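Learning to love one color at a time

August 11, 2020

I have finally finished the quilt!! Six months of evenings, 571 little squares, and every single one of them is some kind of green. I started out wanting a rainbow, but then I found a shop in Bovolville with a whole wall of green cotton and that was the end of the rainbow.

What I love most is how much a green changes depending on what sits next to it. A lime that looks loud on the bolt goes soft and sunny beside a moss. I moved squares around on the living room floor for most of June (the cat helped, sort of) and I could have kept going all summer.

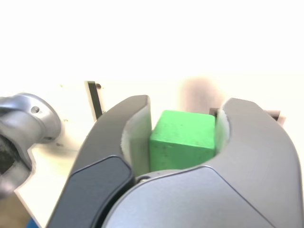
Lime on top, deeper green on the front.

The backing is a plain gray from Vineo, and I went back and forth on it for ages - white felt too bright, and black swallowed everything. Gray lets the greens do the talking. I quilted it in straight lines, five to a block, with the thread I had left over from the Rainer table runner.

Next up is blue! I already have a stack washed and ironed, and I'm trying very hard not to cut into it before the binding on this one is sewn down by hand.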